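Chapter 5
Buying the Practice House

Learning goals
After this chapter you should be able to read a vendor's offer for a simulated training environment, tell the parts that cost money from the parts that cost time, and write a short acceptance test of your own.

Key terms: asset, collision shape, episode, physics step, teleoperation, reset

5.1 The offer

Sooner or later a team with a two-armed robot and a normal budget notices that it can't afford to keep dropping things on a real floor. The sales brochure tends to arrive that same week. It promises a house with every room furnished, where no one has to sweep.

Our running case in this chapter is Gesulik, a subscription package sold by a company called Indovon. For one annual fee the customer gets a set of furnished rooms, a library of 125 household objects, a two-armed robot model, and a teleoperation link so that a person can drive the arms by hand and record the result. Technical support is included. The brochure calls it "responsive," and we'll come back to that word in Section 5.4.

The buyer in our case is Arboleda, a small firm that wants its robot to tidy a living room after a holiday party. Its engineering lead, Halldóra Ravn, wrote the task list on one sheet of paper. Pick up the pumpkin. Pick up the pot. Put each where it belongs. She thought the list might be too easy to tell her anything about the product, a worry that lasted until the first afternoon.
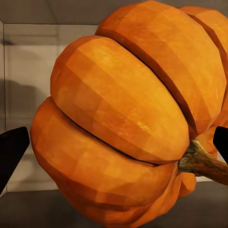 A pumpkin is a rude thing to hand to a beginner. It's wide where you want it narrow, it rolls, and its one obvious handle is a stem that real pumpkins tend to snap off when trusted. In a simulator the trouble changes shape. What the customer sees on the screen is the visual model, built out of flat faces and painted with a skin. What the gripper touches is the collision shape, a second and usually simpler body that lives in the same place and is never drawn. If the two disagree, the fingers may stop short of the skin or sink politely into it.

Vendors seldom volunteer how they made their collision shapes. The cheap method wraps each object in a single convex shell, like shrink wrap pulled tight. A ball comes through this very well. A pumpkin loses its creases. A bowl loses its inside, and from then on nothing can be put in it, though it will go on looking like a bowl in all the marketing material.

Adelmo Zanetti, who ran the trial for Arboleda, asked Indovon which method had been used for the library. The answer was "a blend." He asked for the blend in writing, one line per object, and got it after two reminders. We recommend this step to all readers, along with the patience it calls for.

5.2 What the room is for

Students often treat the room as scenery. They study the object, tune the grasp, and leave the furniture to the art department. But the room decides where the robot can stand, which way the light falls on the thing it's looking for, and how far it has to lean. An object that is simple on a bare test bench can become a fair-sized project once a coffee table is allowed to have an opinion.

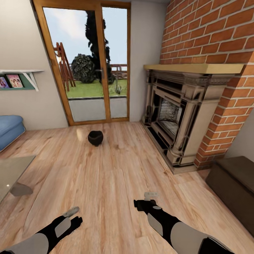
Reach is the first thing to check. Put the target on the floor, drive the arms toward it, and note where they run out of arm. Many robot models in commercial packages were set up to work at table height, and the floor comes as news to them. Some will let the shoulder pass through the robot's own body to get there, which solves the problem in a way your hardware can't copy.

Light comes second. A glossy floor gives back a bright spot that moves as the camera moves, and a vision system trained without such spots may take one for an object. Ask whether the lighting can be changed between episodes. Ask too whether "changed" means moving the sun or turning a brightness knob. Indovon's price list offers both, under the same name, at different prices.

Third is the reset. After each episode the room has to go back to a known state, with small variations so the robot doesn't simply memorize one spot on the floor. Arboleda planned to record 500 episodes, and at that scale a slow reset becomes the main activity. Troels Egilsson drove most of them. His notes from the first day in July have a column headed "waiting," which he had to widen.

5.3 Before you read on

Find a price list for any simulation package. Mark each item you could test yourself in one afternoon, and put a second mark by each item you'd have to take on trust. Keep the page, as you'll need it for the worksheet at the end of Section 5.4.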